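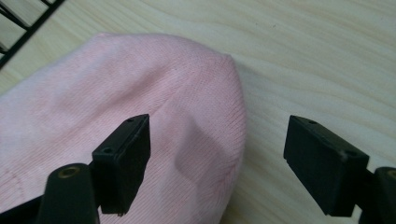 Section 3: Folding and Rolling Soft Knits

9 min read

This section covers anything knitted, stretchy and inclined to sulk: caps, thin sweaters, baby things, the pink item every household owns and can't quite name. Woven shirts are in Section 2. If you skipped Section 2, your shirts will let you know.

Before you start

You will need a clear stretch of table, the Liseo wire rack from the box, and one knit. Start with one. People who tip out the entire drawer at this point tend to be eating dinner around it on Wednesday.

Wipe the table and let it dry. Pale wood is kind to pale knits, but crumbs and grit travel, and fine ribbing picks them up like a souvenir.

Set the rack down flat at the back of the table, where your elbow won't find it. Black wire looks very smart and will catch a loop of yarn the moment you stop paying attention.

3.1 Rolling a cap or other small knit

1. Lay the knit on bare wood, right side out. Find the ribs, the fine columns of stitches that run up and down. If you can't see any, turn on a light before you blame the knit.

2. Smooth along the ribs with a flat hand. Smoothing across them feels more productive and widens the cap.

3. Tuck in any loose edge. Seams go to the inside if they will go. Some won't, and a faint line curving near the bottom has never hurt anyone.

4. Fold once, bringing the open edge up to the crown. Don't press the fold. You are not mailing it.

5. Roll from the folded edge, loosely, until you have something like a small dinner roll. The top should be rounded and should spring back when you poke it. Poke it once.

6. Check the sides. A gentle crease near one end is fine. A hard crease means you rolled too tight, so go back to step 4 and think about something calming.

7. Leave the roll on the table while you make the next one. It will relax a little. When it has finished, lift it from underneath with both hands and set it on the rack.

Note: Rolls that open on their own are usually too thin for this method. Fold them flat as in 3.2 and let them have their way.

CAUTION: Do not push a roll through the gaps in the rack to "hold it in place." It will be held in place. You will then own one object where you used to own two.

3.2 Folding a larger knit

1. Lay it face down. Straighten the sleeves, which will have their own ideas.

2. Fold each side to the middle, sleeves laid back along the body.

3. Fold up from the hem in thirds. If it comes out in quarters, that also works, and the drawer won't report you.

4. Stack with the heaviest knit at the bottom. Stop at 18 pieces per rack. The rack can take more weight than that, but the stack leans, and you will spend the winter leaning with it.

3.3 Colors and where to put them

Light pinks, creams and near-whites should be kept out of direct sun. A knit that is paler on one side may only be catching the light, so turn it around before you mourn it. If the pale patch moves, you're fine.

Keep new dark knits in the separate Skelen bag until they have been washed on their own. The bag is the gray one with the drawstring that tangles. We are aware of the drawstring.

3.4 Troubleshooting

The roll is flat on top.
Something was sitting on it. Unroll, shake gently, begin again at step 1.

The roll has a loop of yarn sticking out.
Don't cut it. Ease it through to the inside with a blunt needle, then move the rack farther back.

The cap no longer fits the person.
See "across the ribs," step 2. Wash cool, reshape, dry flat. If the person has grown, see the person.

Care of the rack is in Section 4.

Comments (3)

Yolanda Montoya
I have 170 baby hats because my family knits and cannot be stopped. Rolling them worked great, except I ignored the 18 thing and yes, it leans.

pakau_drawers
Does this work for the Wyss merino caps? Mine unroll before I can even get them onto the rack.

Yolanda Montoya
@pakau_drawers same with my thin ones, I gave up and did 3.2. Also the drawstring on that bag is worse than they're letting on.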